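Jewelry storage and small organizers > Boxes and trays
Thread: Lift-out tray boxes, chains vs. rings, what goes where

hjdo_bench
Started 28/07/2018

I am sorting out a reddish-brown box with a lift-out tray and want a layout I can keep for years. The lid has a row of small hooks or slots at the top and a gathered pocket underneath. The tray has a long section on the left, one on the right, and ring rolls in the middle with a flat dark panel in front of them. Under the tray is a base with one long section and a group of small square cells.

Contents to be stored: four silver chains, one gold ring for now, a few more rings later. Pictures first, questions after.
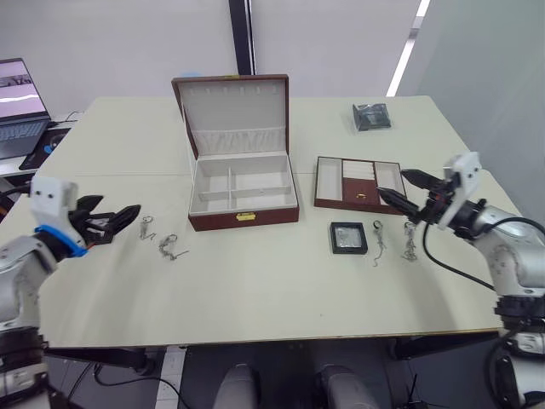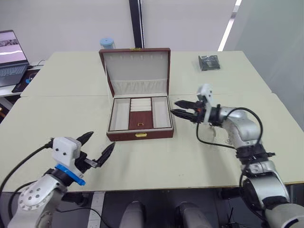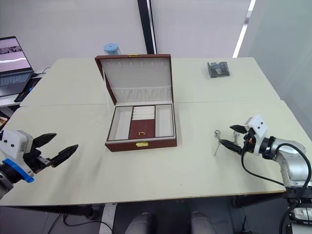 Questions:

1. Chains on the lid or flat in the long sections?
2. Ring in the rolls or on the flat panel?
3. Is the base worth using for anything I wear often, given that the tray has to come out each time?

I also have a zip bag and a small black display case that could take something if it helps.

Hye-jin Do

clelcombe_tray
Reply 2

1. Lid, if the chain is short enough. Measure from the hook to the top of the pocket. A chain fastened and hung from its clasp drops half its length. If the drop is longer than the distance to the pocket, the bottom goes into the pocket, and that is what the pocket is for.

2. Rolls. The flat panel is for earrings or a brooch. A ring left there slides to whichever side is lower when you carry the box.

3. No. Use the base for things you wear twice a year.

Vestergaard_S
Reply 3

I disagree with reply 2 on the first point. Hanging works well on a tall armoire where the door moves sideways. On a box lid the chain is vertical when the lid is up and horizontal when the lid is down. Each time you close it, the chain folds onto the tray. Two chains on neighboring hooks will cross sooner or later.

I keep mine flat. One chain per long section, clasp closed, laid in a single loop with the clasp toward the front. It takes more room but I have not had to pick a knot apart since I changed over.

Agree on the ring and on the base.

Sigrún Vestergaard

clelcombe_tray
Reply 4

The gathered pocket holds the lower end of the chain when the lid comes down. If it is tucked in, it does not swing. I have used a box of this type for 15 years with chains on every other hook.

One chain per long section also gives you two chains in the tray. She has four.

Vestergaard_S
Reply 5

The other two go in the base. There is a long section there too, and a short chain will fit in one of the square cells if it is coiled once.

Every other hook is a detail you left out of your first answer. With that spacing I would expect fewer tangles. I would still not do it with anything fine. What weight are your chains?

clelcombe_tray
Reply 6

Mixed. The finest is a plain cable chain, the heaviest is a curb chain that I would not hang from a small lid hook in any case. Heavy chains pull the lid lining forward at the hook row. So I will amend: light and medium on the lid, heavy flat.

xue_fasteners
Reply 7

Before storing any of them, untangle the bracelet-type one and the bunched one. A chain that goes in tangled comes out worse.

Procedure I use:

Lay it on a hard, smooth, light-colored surface. Cloth grips the links.
Open the clasp. A closed chain cannot be freed from most knots.
Loosen the knot from the outside by rolling it under one fingertip. Do not pull the ends.
When there is a gap, open it with two sewing pins, points held down and apart.
If it will not move, one drop of baby oil, wait, try again. Wash in dish soap and dry completely afterward.

Silver that is put away damp will mark a white lining and the mark does not come out.

hjdo_bench
Reply 8

Useful, thank you. I measured. Hook row to pocket is shorter than half of my longest chain, so that one would have to be tucked. The other three are short. One of them I think is meant as a bracelet.

Has anyone had the hooks come loose? Mine look small.

stostska2
Reply 9

Yes. On mine the strip that carries the hooks was glued along its top edge only, and it lifted after one summer in a warm room. I reattached it with fabric glue, clamped with 2 clothespins and a piece of card on each side overnight. No trouble after that.

Check by pressing lightly along the strip with a thumbnail. If it moves, glue it before hanging anything.

On tarnish: open air is the main problem for silver, more so than which compartment it is in. A box with a plain clasp does not seal. I put anti-tarnish paper in the base, cut to the size of each section, and change it every September.

Vestergaard_S
Reply 10

Seconding the paper. Cut it slightly undersize or it curls up at the corners and catches on the chain.

For anything that will not be worn for months, a zip bag with the air pressed out is better than any compartment. Leave the clasp end sticking out of the seal by a link or two and the chain stays straight inside the bag.

xue_fasteners
Reply 11

A seal with a link through it is not a seal. You have just described an open bag.

Vestergaard_S
Reply 12

It is a smaller opening than a box lid, and the chain does not knot. If tarnish matters more than tangling, close the bag fully and thread the chain through a drinking straw cut to half its length, then fasten the clasp outside the straw. I do that for travel. It takes longer to get at.

alov_21
Reply 13

Different view on question 2. Ring rolls are sized for plain bands. If the ring has a raised setting, the rolls press on the prongs from both sides, and taking it out by the stone loosens it over time. For a raised stone I would use the flat panel with a square of felt on it, or one of the square cells in the base.

For a plain band, rolls, no question. Put it in the middle of the roll. At the ends the foam is usually softer and the ring leans.

clelcombe_tray
Reply 14

Fair. Push the roll open with a fingertip first and set the ring in the gap. Most wear on the rolls comes from forcing the ring down between them.

I would not add felt to a panel that already has a lining unless it is cut to fit exactly. Loose felt moves and takes the ring with it.

hjdo_bench
Reply 15

It is small and will go in a roll. Rings I add later with settings can go on the panel.

Current plan:

Lid, every other hook: the two light chains, lower ends tucked in the pocket.
Tray, left long section: longest chain, one loop, clasp to the front.
Tray, right long section: the bracelet-type chain.
Tray, rolls: rings.
Tray, panel: free for now.
Base: anti-tarnish paper cut undersize, spare clasps and jump rings in the square cells.
Zip bag: not used unless I travel.

I have a packet of 300 jump rings that will not all fit in one cell, so most of them stay in the drawer.

stostska2
Reply 16

Keep base-metal jump rings away from the silver. A few of the cheap ones have a coating that transfers. A lidded pill case in the drawer would be better than the cells.

Otherwise the plan is sound. Glue check first.

Vestergaard_S
Reply 17

I would still move the two light chains off the lid. Try it for a month and count how many times you have to separate them. If it is more than two, put them in the base cells, one each.

clelcombe_tray
Reply 18

A month is a reasonable test. Close the lid slowly and keep the box level when you move it, or the test says nothing about the hooks.

hjdo_bench
Reply 19

Strip checked with a thumbnail, no movement along its length. The chains go up tonight. I will post the count at the end of the month.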